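2024-03-14 - Solard has opened registration for the Stestix Ladder, a season-long competition built on its mobile strategy game Grotum. The ladder runs inside the existing client and needs no separate download. Matches are one on one, best of three, and are hosted on servers operated by Mulder.

Each division holds 200 players. The top 19 move up at the end of every seven-day cycle, and players who miss two cycles in a row are removed from the standings. Solard lists 1062 accounts on the closed test, which covered matchmaking and reconnect handling but left out spectator mode.
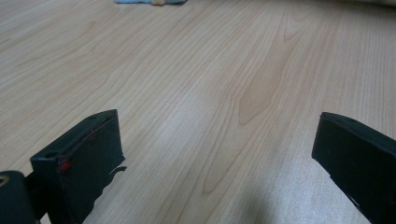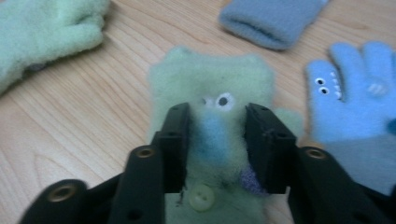

Can a player enter from both a phone and a tablet?

Both devices may be used as long as they are signed in to the same account, but a match has to be finished on the device that started it. Switching in the middle of a game counts as a disconnect, and the player has 200 seconds to return on the original device before the game is forfeited.

Ranked play requires client version 7 or later. Older versions can still open practice rooms - results there are not recorded. Spectator mode is planned for July, along with a match history export. Entry is free, and rewards in the first season are limited to in-game items.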